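Skakholm casino trades its buffet for 42 more slot machines

The Skakholm, the riverfront casino that spent most of last year telling investors it was becoming a dining destination, will close its buffet in December and fill the room with slots.

Parent company Odomar announced the change in a quarterly filing, under the heading "Enhancements to the Guest Experience." The enhancement consists of 42 machines on the spot where the prime rib used to be. Guests who still want a hot meal will be directed to a sandwich counter beside the parking garage elevators, open until 9 p.m.

Odomar said the buffet had lost money in every quarter since it reopened after a remodel. The remodel, readers of earlier filings may recall, was supposed to fix that. It added a carving station, new carpet and a water wall, and the water wall was shut off within the season after complaints that it splashed the desserts.

"Our customers have told us through their spending that they prefer to remain on the gaming floor," the company wrote. The buffet had 249 seats. The gaming floor has more chairs than that, and people in them at four in the morning.
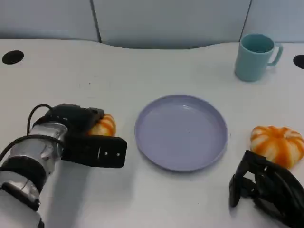
The new machines will come from Leite, a supplier that already has two banks of games near the hotel lobby. Most are penny slots, a term of art for games that cost a good deal more than a penny. Odomar did not say what it is paying, only that the terms were "favorable," which is how every set of terms in the filing is described, including the ones on its debt.

State regulators still have to sign off on the floor plan. The casino's license lets it run more machines than it has now, so approval is expected to turn on matters such as fire exits and camera coverage. The application is on the agenda for next month's meeting, between a request for a new bingo permit and a discussion of the agency's own parking.

The change leaves the Skakholm as the second property in the county without a buffet. The Kondamier, its rival across the bridge, closed its own 2 years ago and put in a sports bar, then put slots in the sports bar. Revenue there has been up since, though the Kondamier also got a new highway exit in the same period and has been careful to give the credit to management.

Buffet workers will be offered other jobs on the property "where available." The union local said it had been told of 15 openings, most of them overnight and several of them at the sandwich counter. It has asked for a meeting. Odomar said it looks forward to a productive conversation and has not picked a date.

Players' club members holding unused meal vouchers can turn them in at the cage for free play at half their face value. The vouchers cannot be used at the sandwich counter, which is run by an outside company and takes cards only.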